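Workspace reset rules between episodes – how strict?

torque_ledger
Posted Nov 8, 2021
We are rewriting the cell procedure for tabletop manipulation and I would like opinions before it is frozen. The current text says "restore the workspace between episodes" and leaves it at that. Three operators read it three ways. One resets only the objects in the task, one resets the whole table, one resets the table and the floor within reach of the arms.

My draft:
1. Task objects go on the mat. Everything else stays off the mat.
2. Non-task objects may stay on the table if they are listed on the session sheet.
3. No loose cable may cross the swept volume of either arm.
4. The idle arm parks at the home pose before the active arm is enabled.

Santosh Bhatt on our side wants rule 2 deleted and a bare table required. I am not convinced.

nigam_m
Delete it. We allowed listed clutter for one release and the sheets were wrong within days. Of 3,345 episodes we had to relabel 645 by hand, all of them over background items that had been swapped without a note. The policy work gained nothing we could measure.

flatwasher
Disagree with nigam_m. A bare table gives you a policy that works on a bare table. The fault there was the sheet. Ours is a fixed list printed per station, operator initials it at start of shift, and any change closes the session. More than 3,000 episodes that way and the audit was clean.

nigam_m
Who initials it when the operator changes mid-session?

flatwasher
Operator change closes the session too. I should have said so.

Z. Shezi
Rule 3 needs a definition. "Swept volume" for the planned path or for the full reach? At Torbridge we use full reach for anything that carries mains power and planned path for signal cable. Also the arm's own umbilical has to be excluded or you can never comply.

torque_ledger
Good catch on the umbilical. I will add it. Full reach for mains is going to hurt, we have lamps on half the stations.

Z. Shezi
Then clip the cord to the back edge and route it down behind. It takes two minutes.

kelvin_clamp
Rule 4 is too strict for bimanual cells. If the second arm is powered and holding position outside the other arm's envelope, that should count as parked. Going home every time costs cycle time and adds a motion that has its own risk. I would write "home pose or a declared hold pose".

M. Iyengar
Agree on declared hold, provided the pose is stored in the controller. "Wherever the operator left it" does not qualify. We got 13 findings in one internal review and most were this.

flatwasher
For reference, fruit bowl task, listed clutter permitted:

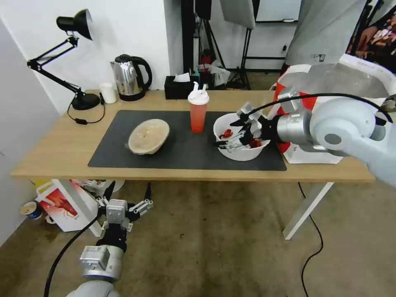

Right gripper in the white bowl, left arm low in front of the table. Lamp, kettle and tissue box off the mat.

Z. Shezi
The lamp cord comes down over the front edge with the switch on it. Under our rule that stops the session. There is a cable on the carpet as well.

flatwasher
Fair on the cord. Floor cable is outside the draft as written, rule 3 says swept volume.

nigam_m
And is the paper bag behind the arm on your list? Bags move when you brush them, so the background changes inside an episode. I would ban anything soft or light even where clutter is allowed.

kelvin_clamp
Mass limit is easier to audit than "soft or light". Pick a number.

torque_ledger
I do not have a number I can defend yet. Revised text for now:

2. Non-task objects may stay on the table if they are on the printed station list. Any change to the list or the operator closes the session.
3. No mains cord within full reach of either arm. No signal cable across the planned path. Arm umbilicals excluded.
4. The idle arm is at home or at a hold pose stored in the controller.

Floor items I will put in a separate section. Bags are open.

nigam_m
Still against 2, but I can live with the operator clause. Please put the list revision in the episode metadata, not only on paper.

M. Iyengar
Seconded on metadata. Does 4 apply during teleop handover or only in autonomous runs?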